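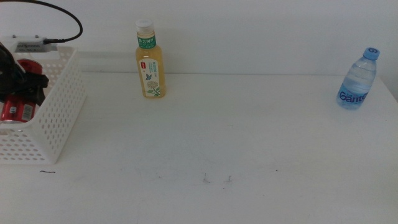 Workshop arm build moves to mixed containers

Tuesday, April 16, 2019

A robot arm under construction at the Treloar shared workshop has moved from single-object trials to work with mixed drink containers, according to the build log kept by Gordon Boychuk, who started the project at home and transferred it to the workshop in June of last year.

The arm, named Tririne, is being set up to move cans and bottles between a tabletop and a white perforated plastic basket. The current set of objects includes red soda cans, a tall bottle of yellow tea drink and a smaller Ganten water bottle with a blue cap. Earlier trials used foam blocks cut to a single size.

Cans inside the basket are the harder part of the task. The side walls limit the angles from which the black gripper can come in, and a can lying on its side needs a different approach from one standing up. Boychuk's log lists wall contact as the most common cause of a stopped run, ahead of dropped objects and missed grasps.

The control software now plans each reach in two stages. The first brings the gripper to a point above the rim of the basket. The second lowers it at reduced speed, with the motor current checked all the way down. If the current goes over a set limit, the arm backs out along the same path and waits for a restart by hand.

Clear plastic is a separate problem. The vision code, a package Boychuk wrote under the name Wavow, finds the cans by color and outline. It does less well with a water bottle against a white table and a white wall, where the cap is often the only part it picks out with confidence. The present version estimates the position of the bottle from the cap and assumes it is standing straight. A small tilt puts the estimate off at the base, and the log proposes a second check on the edge of the label.

The fingers have been through several revisions. The first pair was printed in one piece and cracked at the mounting holes. The current pair uses separate tips held by screws, so a worn tip can be replaced without taking the gripper off the wrist. Tip pads are cut from sheet rubber. The wrist mount was machined on the workshop's own mill from an offcut supplied by Hitness, a local metal shop.

Boychuk has set a target of 100 transfers in a row without a manual restart. The longest series logged so far is 40, all of it with cans. Series with the bottles included have ended sooner, the best of them at 8.

Work for the coming weeks covers a new cable route at the elbow and a recalibration of the camera. The wiring diagram and the files for the finger tips are in the project binder at the workshop. The arm can be seen on open bench evenings, which start at 5.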